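About Ciletti

Ciletti is a small game studio based in Likdale. We make town-building games for phones and tablets, and we look after them for as long as people keep playing.

Our first game, Rornel, puts you in charge of a harbour town after a long winter. You clear land, lay paths, place buildings and decorations, and send your townsfolk off on jobs. It launched with 100 decorations and now has 172, including the seasonal ones that come back each year. Anything you've earned can be moved or put into storage, and nothing in storage expires.

Wibisono is our second game. It uses the same building tools on a chain of 7 islands, each with its own crops, weather and neighbours. Progress in one game doesn't carry over to the other, but a single Ciletti account works for both.
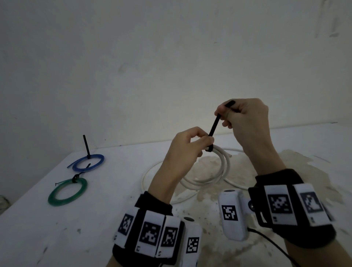 Coiling and strapping a white cable.

There are eight of us. Art, writing and programming are all done in Likdale, in one room above the old post office. Player support is done from the same room — if you write to us about a lost town or a missing purchase, the reply comes from someone who works on the game. Please include your player code, found under Settings.

Both games are free to download. You can buy coins if you want to finish a building sooner, and every building can also be earned through play. We don't run video ads.

New updates come out every second month, with a larger one in May for Rornel's Harbour Festival. Patch notes are posted on the News page the same morning.

For school visits, press or work experience, use the form on our Contact page.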